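Keeping dry goods through a damp summer

I have lived in four kitchens and every one of them has been damp. The present one is the worst of the lot, being on the ground floor with a wall that faces the hill, and by the middle of August you can write your name on the inside of the window before breakfast. So I have had plenty of practice at keeping flour, rice, salt, biscuits and the rest of it in decent order, and a few people have asked me to put it all down in one place. Here goes, and do forgive the wandering.

Start with the salt

Salt is the first thing to complain. If yours is coming out of the pot in one solid lump, everything else in the cupboard is drinking up the same air, only more quietly. My grandmother put a dozen grains of raw rice in the shaker and I still do, changing them whenever I remember. For the big jar I use a lid with a rubber ring and keep a small wooden spoon beside it, never inside it. A spoon that has been over a steaming pan carries the steam back with it, and I spoiled a whole jar of good coarse salt that way before I caught on.

Lumpy salt isn't lost, by the way. Spread it on a dry baking tray, give it a quarter of an hour in a very low oven, let it cool right down and crush it with the back of a spoon. Don't put it away warm or you will be doing it all again next week.

Flour and rice

I used to buy flour in enormous sacks because it felt thrifty, and then I would find little moths in it by the end of the summer and throw half of it out, which was no saving at all! Now I buy the small bags and put each one in the freezer for 3 days before it goes anywhere near the shelf. Let it come back to the temperature of the room before you open it, still wrapped, so that any wetness settles on the outside of the wrapping. Then tip it into its jar.

Rice gets the same treatment if there is space (there is not always space, I have a small freezer and a large family). A couple of dried chillies or a bay leaf in the jar is what my neighbours swear by. I put in the bay leaf because I like the smell when I lift the lid, and I make no promises about what the moths think of it.

Wash the jars and dry them properly. I mean really dry: upside down on a cloth overnight, then the right way up in the sun for an hour or two. A jar that looks dry at the shoulders can be holding a good few drops under the rim.

Biscuits, crackers and seaweed

Tins are still the best thing for biscuits. I have an old Henríquez shortbread tin, long since scratched bare at the corners, and nothing goes soft in it. Don't mix your soft biscuits with your crisp ones, though. The crisp ones lose every time.

If crackers have gone a bit bendy, 5 minutes in a low oven will bring them round. Seaweed sheets need less than that, and you must stand over them, they go from limp to bitter while you're looking for the tongs. Cool on a rack before putting away, same as the salt.

Those little packets

You know the ones, tucked in with the crackers or the dried mushrooms. I save the good ones and use them again in the tins, well away from anything loose and never where the children might take them for sugar. The clear-bead kind with the coloured specks will tell you when they've had enough, as the beads change colour. The small flat ones that are meant to soak up the air are no use a second time, so those go straight in the bin. And if one has split, throw it away and give the food a good hard look. I would sooner lose a bag of mushrooms than wonder about them all evening.

Bags within bags

Plenty of my dry things stay in their bags, whatever the magazines say about matching jars. What matters is how the bag is shut. Squeeze the air out from the bottom upwards, fold the top over twice, and clip across the fold and not above it. I had a set of Skuvivell clips, 12 in the box, and they have outlasted two kettles. Clothes pegs do nearly as well if you use a pair of them, one at each end of the fold.

Write on the bag before you fill it. I know that sounds fussy, but a pen won't take on a lumpy bag and you will end up, as I did, with cornflour and potato starch side by side and no notion which was which. (Rub a pinch between your fingers. Potato starch squeaks more. That's my view, anyway, my sister says they both squeak.)

The corner by the wall

The worst place for anything dry is pushed hard against a cold wall, and the second worst is flat on the worktop beside the sink. Lift things up, even an inch, and leave a gap behind them for your hand to pass through. A metal corner shelf with holes in the trays lets the air come up from underneath, and it wipes down in no time. Once a month I take everything off mine, wash the trays in warm water with a splash of vinegar, and stand them outside until they're bone dry. Wipe the wall while you're there. I do the same under the bread bin.

Heavy bags go on the bottom, light ones on top, and nothing at all above the kettle.

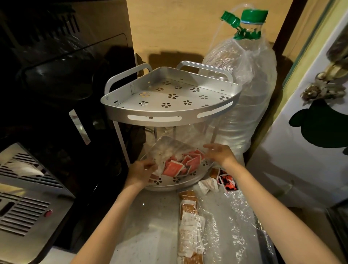 Corner shelf with holes in the trays.

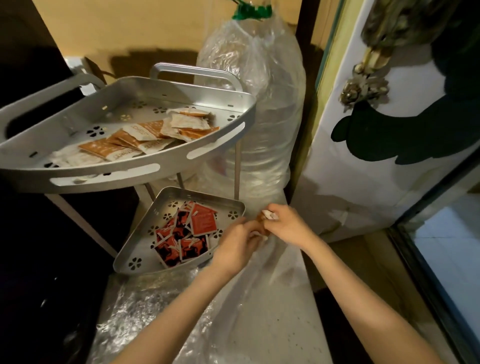 Yen-ting Kao writes that bay leaves never did a thing for her rice, moths or no moths, and that she now keeps it in old drinks bottles, filled through a paper funnel and screwed down tight. She says a bottle pours straight into the measuring cup and fits in the fridge door all summer, but that you must wait 3 full days after washing one before you fill it, and leave the cap off the whole time. I have two bottles drying on the sill now, so we shall see how they get on.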